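Converting Upper Floors on Nuttall Street: A Conversation with Jordan Rowbotham

October
By the Plenside Property Office 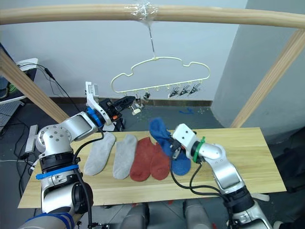

Jordan Rowbotham has managed mixed-use buildings in Plenside for 19 years, most of them two- and three-story brick properties with a store at street level and something less certain overhead. The upper floors have been offices, storage rooms, a dance studio and, in one case, the back stock of a piano dealer. Since taking charge of the Nuttall Street portfolio, Rowbotham has returned four of those buildings to residential use above the ground floor. The Property Office met with Rowbotham on the second floor of the most recent of them to discuss how the work is planned, what it asks of owners, and why some buildings are better left alone.

The first question an owner raises is usually rent. Rowbotham prefers to begin with the stairs.

"If the only way up is through the store, you do not have an apartment. You have a storage room with a nice window," Rowbotham said. "A tenant upstairs needs a separate entrance from the street or the alley, and the storekeeper needs to be able to lock up at night without thinking about who is still in the building."

On Nuttall Street, the original side doors had been bricked in on three of the four properties. Reopening them took up more of the schedule than the kitchens did. In the fourth building the door was still in place behind a row of shelving, and the stair behind it needed only new treads and a handrail.

Fire separation between the store and the residence came next. Rowbotham advises owners to speak with the local building department before they hire a designer, and to bring whatever old drawings they have, even poor ones. Requirements differ from place to place, and an inspector who has seen the building early can often say which walls and ceilings will be looked at most closely.

"I have never regretted an early meeting," Rowbotham said. "I have regretted a late one. We had a finished ceiling that had to come down because the work above it had not been looked at. It was a good ceiling, too."

Utilities are another matter that owners tend to put off. Many older storefront buildings have a single water line and a single electric meter, with the cost folded into the store's lease. Rowbotham recommends separate electric service for every unit where it can be done. Water is harder to divide, and on two of the Nuttall Street buildings the owner continues to pay it and recovers the cost through the rent.

Asked about sound, Rowbotham paused before answering. The building in which the interview took place has a bakery on the first floor, and the ovens are started at 4 in the morning.

"You tell people that before they sign. You put it in the listing," Rowbotham said. "We added insulation between the joists and a second layer of board on the ceiling below, and it helped a good deal. It did not make the bakery go away. The person who rents here should be somebody who can live with a bakery."

Listings are a subject on which Rowbotham holds firm views. The smallest of the finished apartments is 600 square feet, and the advertisement gives that number in its first line. Owners have asked for it to be moved further down. Rowbotham has declined each time, on the ground that a visitor who arrives expecting more space will leave within minutes, and the afternoon is lost for both parties. Showings are held on Sunday, when the stores are closed and street parking is easier to find. Applicants are encouraged to come back once during business hours before making a decision.

The portfolio also includes a former insurance office, known locally as the Stirus building, which Rowbotham does not intend to convert. The upper floor is deep and narrow, with windows only at the front and rear.

"The middle third of that floor would be dark all day," Rowbotham said. "You could call it a den, I suppose. I would sooner rent it as an office to someone who wants a quiet room - and we have had two inquiries already."

Financing was discussed only briefly. Rowbotham noted that lenders do not all treat a building with both commercial and residential tenants in the same way, and that an owner who plans to refinance after the work is complete should raise the matter at the start. Insurance should be reviewed at the same time. A policy written for a store with an empty second floor will need to be changed before anyone moves in.

There is also the question of the store tenants, who must continue to trade while the work goes on above them. Rowbotham gives them a written schedule each week and keeps deliveries of lumber and drywall to the early morning. One tenant, the framing shop Ostetura, asked that no hammering be done over its glass racks, and the crew moved its cutting station to the rear of the building.

"They were right to ask," Rowbotham said. "They pay rent during construction like everyone else."

Work on the next property, at the corner of Nuttall Street and the rail crossing, is expected to begin once the roof has been inspected. Rowbotham has not yet decided whether it will hold one apartment or two. That will depend on where the second stair can go.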